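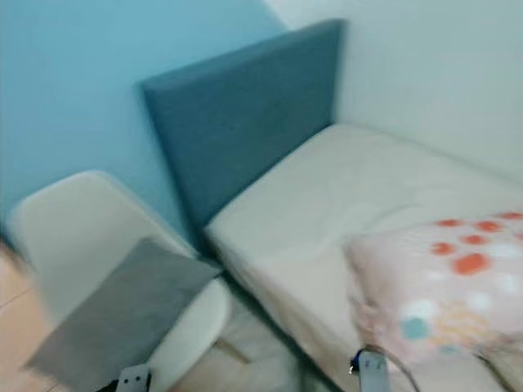 ## Fehr Bedside Kit: recording gear for household tasks

Teaching a machine to deal with a bedroom takes a great many examples of someone dealing with a bedroom. The Fehr is how you collect them without losing your whole week to cables. It comes as a pair of white gripper fingers, a head camera and a recorder, and it goes where the laundry is: beds, blankets, chairs, and whatever cushion has been draped over the chair.

### In the case

- 4 gripper fingers (two in use, two for after you shut the drawer on the first pair)
- Head camera with strap and robot mount
- Recorder, good for 200 episodes before it wants emptying
- Task cards, 50 of them, written by Ylva Lie, who has strong views on folding

### What gets recorded

Video, finger opening and the operator's start and stop marks, all on one clock. Fast head turns smear the picture. We keep those episodes and tag them, as a robot turns its head too. If you'd like them gone, set **Blur** to *drop* on the recorder.

Polka dots, plush fabric and plain cream sheets all go in the same set. Our starter set, Flurotgate, has 2088 episodes from real bedrooms — the decorating is the owners' own, and we don't take calls about it.

### Before you order

The fingers fit the Juvach wrist. Older Stustonora arms need the adapter plate, sold separately, and a second person to hold the arm while you swear at the screws.

Folding a fitted sheet is not on the task cards. Ivar Nordin tried to write that one and has asked for more time.

### Ordering

Write to Holger Blomqvist in sales with your arm model and wrist type. Orders in by noon on Tuesday ship the same week. Spare fingers are sold in pairs.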